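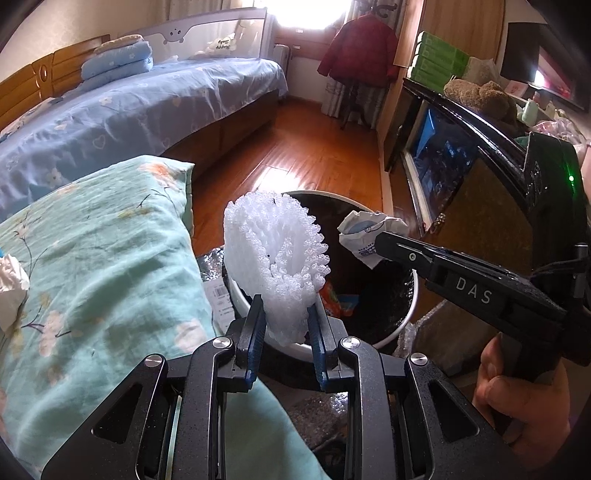
Modupe Omoregie wrote in to ask whether a person could build a pair of hand-held grippers on a kitchen table, with no lathe, no laser cutter and not much patience. Her letter is the reason this page exists, so I've put her questions first and the ones that came in afterward below. Thank you, Modupe, and I'm sorry it took me until now to get it all typed up!

Last updated 29 Mar 2026

Can I build this at home, or do I need a workshop?

You can do nearly all of it at home. I put my first pair together in the evenings with a screwdriver set, a small vise and a desk lamp, and the only part I took to Mfaume (our shared workshop, in the old bakery building) was the printing, as I don't own a printer and have nowhere to put one. If you have a shared workshop near you, go and say hello before you buy anything. People there are usually delighted to be asked, and somebody will have a drawer full of the very screws you were about to order.

What did it cost you?

The Prundus build, which is what I call my second and better pair, came to 565 dollars for both hands. That counts the parts I ruined. It doesn't count the tea.

Why two parallel fingers and not something more like a hand?

I went back and forth on this for most of January. A five-fingered hand is a lovely thing, but every joint you add is another joint to loosen, and I wanted something I could fix on a Sunday afternoon without crying. Two fingers that stay parallel as they close will take hold of a surprising number of household things, and when one slips you can generally see why. Start with two. You can always get fancier later - I may yet.

What should I put on the inside of the fingers?

Something soft, with ribs. My first pads were smooth and I was forever dropping things. Ribbed pads, like the blue ones at the top of this page, give a light item such as a foam fruit sleeve something to settle into. I glue mine on with a thin, even coat and leave them clamped overnight. If yours peel at the corners, clean the finger with rubbing alcohol and try again with less glue than you think you need.

My fingers don't close evenly. What did I do wrong?

Probably nothing terrible! Loosen all the linkage screws on both sides by the same amount, close the fingers gently by hand, hold them shut, and then tighten a little at a time, going from left to right and back. I used to do the whole left side and then the whole right side, and it pulled the fingers over every single time. Emrys Rowlands put me straight on that one.

What's good to practice on?

Light trash, believe it or not. Foam sleeves, wrappers and empty plastic bags are all different from each other, they cost nothing, and it doesn't matter if you crush them. Set a bin on the floor with plenty of space to move, and have a friend take the second gripper if you can. Bags are the hardest, I find. They fold away from you just as you close on them, so aim for the thickest bunched-up bit and go slower than feels natural. After a week of that, cups and socks will seem very easy.

My wrist aches after a session. Is that normal?

It's common, but please don't just put up with it. Mine stopped when I moved the grip back 30 millimeters, so the weight sat closer over my hand. Take a proper break and swap hands if you can manage it. Irena Szewczyk wraps her handles in bicycle tape, and I've copied her ever since.

Will the parts fit a real robot arm later on?

The fingers and pads will. The handle won't, and you'll need a mounting plate in its place. Sekar Pangaribuan has drawn one up for the small arm at Mfaume and is happy to share the file. I haven't fitted mine yet, so I can't tell you much about the wiring side, and I'd sooner leave that blank than guess.

Can I send you a question?

Please do. Leave it in the comments and I'll add it here when I have a good answer, or when somebody else does.

197 shares | 7 comments

This site uses cookies to remember your settings. Accept | Manage preferences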